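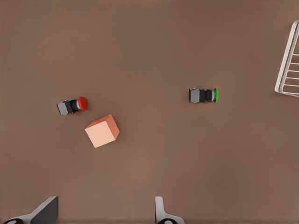 Skutex wants to sell you the table before you buy the arm

Search this site Enter keywords Go

Mon 11 March
By our automation correspondent

Toline is a piece of software that lets a small workshop try out a robot arm and gripper on a virtual table. It comes from Skutex, a firm that until last year did most of its work fitting guards and conveyors for other people. The product has been on sale since the autumn, and the company's product lead agreed to talk about it on the condition that we stuck to the software and left her name out.

She began with the price, which she said was what everybody asked about. Toline is sold by the seat, and a licence covers two people. There is a separate charge for support after the first three months. "We tried giving support away and we couldn't answer the phone quickly enough," she said. "So now you pay for it and we pick up."

The basic package has a plain brown tabletop and a starter set of objects: push-button units with red or green caps, coloured cubes, a white wire rack. Customers can bring in their own parts as well, provided they have a usable drawing. The view most people work in is straight down from over the table, with the tips of the gripper fingers coming in at the bottom.

Why push buttons? She said the first customers were panel builders, and a push button is a good awkward shape. "You've got a square base, a round body and a cap that's wider than the body. Where do you hold it? If you go for the cap you might get away with it. If you go for the body you need to come in at the right angle. A cube is easy by comparison, so we put a cube in too. People need something they can pick up on the first morning."

She said new users tend to lay everything out square to the table, as they would on a shelf, and she encourages them to turn things a little. A unit that lies straight and one that lies a few degrees off are different problems for a gripper with two fingers. The software can shuffle the positions by itself between runs, though she thinks people learn more by doing it by hand for the first week.

I asked what a customer has at the end of it. The answer was a motion file and a report. The motion file goes to the arm's controller, if it is one of the three makes that Toline supports. The report lists each attempt, with the grip position and whether the part was let go where it should have been. She admitted the report is ugly. A new layout is due in May.

Much of our conversation was about what the software gets wrong. Surfaces are the main complaint. The tabletop in Toline is matte and even, and a real bench has scratches, oil and a cable running across it. Shiny caps are harder still. "We draw a nice highlight on a red cap. Your lamp over your bench will do something else," she said. "I tell people to expect to retune the camera when they go to the real arm. Allow two days for it. If a salesman says you can skip that, ask him to come and do it."

Friction is the other weak point. Parts in the simulation slide a bit too readily when a finger brushes them, and the team has left it that way on purpose for now. Her view is that a program which copes with slippery parts will cope with ordinary ones. One customer, a switchgear firm called Luletti, disagreed and asked for a setting to change it. That setting is now in the advanced menu, along with the gripping force and the finger opening.

The rack has caused its own arguments. Wire shelving is made of thin bars with gaps between them, and early versions of Toline treated it as a solid slab, so that a part could be set down where on a real rack it would tip. The bars are now modelled one by one. It runs slower as a result - she said this without much regret - and users with an older computer can switch back to the slab.

There is competition. Ferrand sells a similar package with a far larger library of parts, and she was fair about it. "If you have a big line and an engineer to look after it, go and see them. We're for the place with one bench." She would not give sales figures.

Toline needs a desktop computer with a separate graphics card. A trial can be downloaded from Skutex and includes the table, the buttons, the cube and the rack, but it will not export a motion file. Training is done online in three sessions, and the company will visit on site for a day rate, which she said depends on how far they have to drive.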